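Table linen, part 2: the floral cloth

The plain cover on the small table is retired. Its replacement is a floral print, gray leaves and small orange blossoms on a pale ground, bought from Terkham in February. It was sold as 130 cm wide, which leaves enough overhang to tuck under on both long sides.

A patterned cloth limits what can go on top of it. I tested two solid colors, pink and red. Pink goes to the left and takes a full setting: plate, fork, spoon. Red stays closer to the middle. The plate has a dark teal rim, and it reads clearly against the pink — less so directly on the print, where the leaves compete with it.
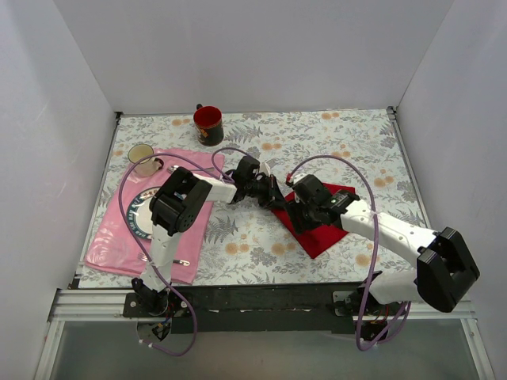
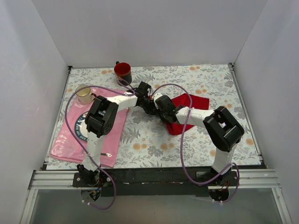
Pink to the left, red nearer the middle, floral cloth under both.

Mugs are the unresolved part. The cream one sits at the corner of the pink cloth and is fine there. The black one with the red interior stands on the print itself, farther back, and I have not found a better position for it.

Care notes. The floral cloth had one wash before use, and I measured 2 cm of shrinkage along the length and none across. Ironing from the back at medium heat took 7 minutes. The pink one creases near the corners whatever I do, so I have stopped ironing it.

Next to be tested is a gray runner from Zirden, 22 cm wide.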